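New benches and bright racks at the Brasura teaching lab

14 December 2025

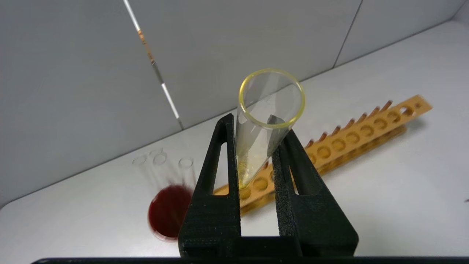 A glass test tube and the long orange rack on the white worktop at Brasura.

I popped over to Brasura this week to see what they've done with the teaching lab, and I came home wanting to go back to school (well, for the practicals, not the exams). The room reopened in October after a refit that cost 4000 pounds, most of it spent on worktops and glassware, and it already feels like a place where people get on with things.

If you did the evening course here in the old days you'll remember the brown benches with the burn marks and the tap that only ran in one direction. All gone! The new tops are white, and I'm told they show every drip, so there's a lot more wiping going on than there used to be. The walls behind are pale grey panels, very plain, and I liked them more than I thought I would. Glass is hard enough to spot at the best of times and it helps to have something calm behind it.

My favourite thing is the racks. They're a proper loud orange, with round holes along the top and a row of little pegs down one edge like a comb. I got far too interested in those pegs. There were empty tubes standing out on the bench as well, and near them a round dish of something deep red, the sort of colour that makes you think of beetroot. I kept my sleeves well clear.

The glassware came from Breteck, 600 tubes in all, and they should last a good while if people are careful. The old stock had dwindled to next to nothing over the years, and what was left was chipped round the top. The chipped ones have been thrown out and I can't say I'll miss them, having cut my thumb on one years ago.

There are 21 places on the beginners' course that starts after Christmas, and when I looked at the sign-up sheet there were only two left. It's open to anyone over 16, and you don't need any science behind you. Coats and goggles are lent out at the door, but bring your own pen and tie your hair back.

Parking is still a pain. The Brandora car park shuts early in the evening, so try Teixeira Road and walk down past the bakery. To ask for a place, ring the Brasura front desk or call in during the afternoon.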